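Skolleck Drip Kettle, the 25-ounce one
Reviewed by Finn Bauerfeind

I held out against a gooseneck kettle for years, on the grounds that my old one already had a spout and water already came out of it. Then the old one started tasting of pennies, Skolleck had a January sale, and I am weak. It cost me $49 with shipping.

First, the pour. It's very good, slow and thin, and it goes where you point it. I can now wet a bed of coffee grounds evenly, a skill that has impressed no member of my household.

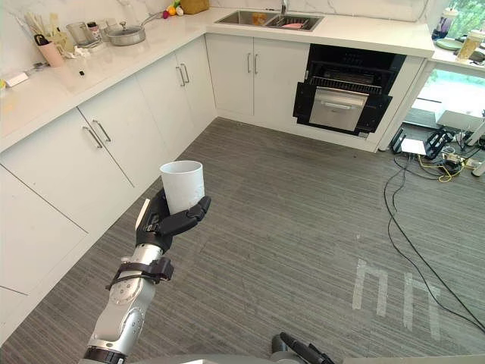
The handle is another matter. Somebody at Skolleck has small hands and strong opinions. Three of my fingers fit, and the fourth hangs outside like a kid who wasn't picked for the team. Fill the kettle to the top and you'll feel it in your wrist by the second mug.

It boils quickly enough. The hold button keeps the water hot for half an hour, then beeps to tell you it has stopped, in a tone I'd save for gas leaks. There's no way to mute it. The manual spends 2 pages on descaling and skips the beep entirely.

I also tried the Hellwig that my sister swears by. Bigger handle, sloppier spout, and a lid that drops into your mug if you tip it past a certain point. It costs $93, so the lid should come with an apology.

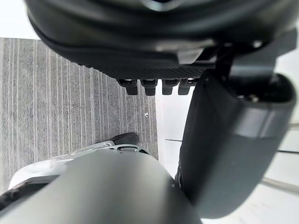 Marguerite wrote in to say that her Hellwig lid has never once fallen off, that I must not be pushing it down until it clicks, and that the Skolleck beep stops if you hold the power button while it's heating. I tried that. It turned the kettle off.

I'm keeping the Skolleck. Four stars, minus one for the beep.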